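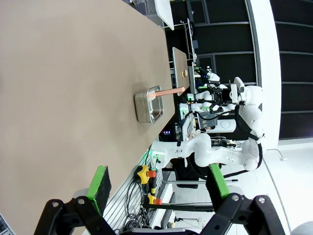
Ticket: Steel tray and dish tools, serving table

Status: Open
Opened by: Xuelian Lu
Product: Huddale rectangular stainless steel tray
Supplier: Genberg

Problem
The long-handled tool tips out of the steel tray when its handle is laid over the rim. The tray is shallow and the handle is much longer than the tray is wide. Reported Sunday at the evening setup and repeated the next morning.

Checks done
1. Tray set on the bare tabletop. No rocking at any corner.
2. Handle laid over the short side. Tool tipped at the first knock against the table.
3. Handle laid over the long side. Same result.
4. Weight of the tool on the kitchen scale: 140 grams. Within the Genberg listing.
5. Brush stood upright on its sponge head, tray placed between the two brown serving trays. Plates, knives and forks left where they were.
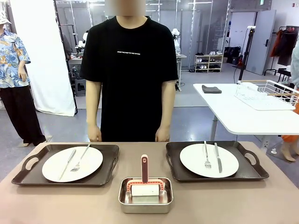
Page last changed: January, 4:20 p.m. (X. Lu)

Upright placement held through 2 further table settings. It takes less room on the table, and the carry handles of the serving trays stay free.

Open items
- Ask Genberg whether Huddale makes a deeper tray with the same footprint. The Selness one is roughly 200 grams heavier and does not stack with ours.
- Setup sheet still says "handle over rim." Change to "brush upright, sponge down."
- Check the sponge head for flattening at the end of the month.

Do not close until Genberg replies.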